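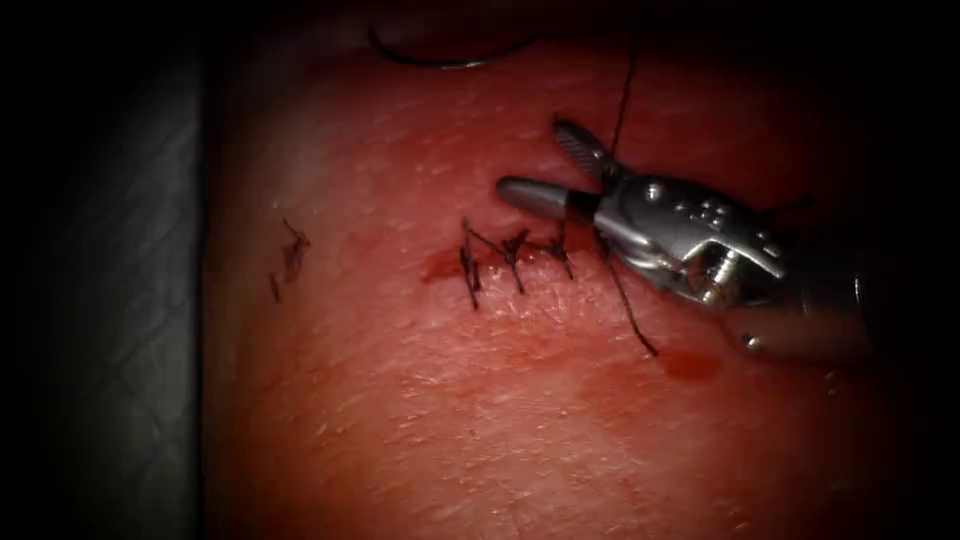
Cuaderno de suturas, agosto, 16:40

Sigo sin creerme del todo lo de los puntos sueltos. La hoja de Visdale dice que en tejido blando la distancia entre puntos tiene que ser igual en toda la línea, y lo dice como si eso garantizara algo. Puntos a distancia regular los hace cualquiera con un poco de paciencia. Lo que me interesa es la tensión, y de la tensión la hoja no dice ni una palabra.

Hilo: el oscuro de Gralby, carrete empezado. Lo prefiero al otro porque se ve, y poco más. Tiene memoria – sale del carrete rizado y tarda en estirarse – y el folleto asegura lo contrario. Hice la prueba de siempre: un tramo de 60 cm colgado del gancho. Al cabo de 16 minutos seguía con la curva puesta. Apuntado para el próximo pedido, aunque ya sé que se va a pedir el mismo.

Nudos. Doble lazada y dos sencillas encima, cruzadas. Probé a quitar la última sencilla en el banco y el nudo corrió con un tirón flojo, así que la dejo. Tessier defiende en su manual que con una basta si el hilo va bien asentado. Me gustaría ver con qué hilo lo probaron, el manual no lo pone.

Cabos: los estoy dejando demasiado largos. Se enredan con el punto siguiente y luego hay que perder tiempo separándolos. Cortar antes de pasar al siguiente, aunque rompa el ritmo. 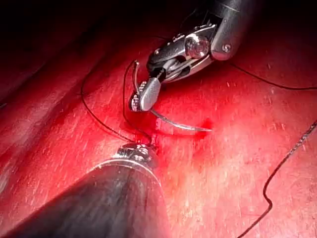 El paso de aguja me sigue pareciendo lo más flojo de todo el protocolo. Se insiste mucho en dónde agarrarla y casi nada en cómo entra. Con una curva como esta, la punta apoyada en el tejido y la sangre encharcada justo debajo, yo miraría primero el ángulo y dejaría el agarre para después. Entrar perpendicular y girar siguiendo el arco, sin empujar. Si se empuja, el orificio queda más grande que el hilo y rezuma, y luego le echamos la culpa al nudo. También habría que fijarse en el hilo que queda suelto a la izquierda: una lazada así de larga acaba atrapada al cerrar. Recoger antes de clavar.

Lo de la plantilla Skurnik, pendiente. Puntúa de 0 a 256, una cifra que no entiendo para algo que al final se juzga a ojo. Dos personas del grupo puntuaron la misma línea y no coincidieron ni de lejos. Mientras no se aclare qué mide cada apartado, prefiero escribir tres frases y no poner número.

Para la próxima:
– hilo precortado y estirado desde la víspera
– comparar 2 mm y algo más de distancia al borde, mismo nudo
– mirar el borde con lupa antes de opinar
– preguntar a Visdale de dónde sale lo de la distancia constante

Guardo el carrete en el cajón de abajo, con la etiqueta hacia fuera.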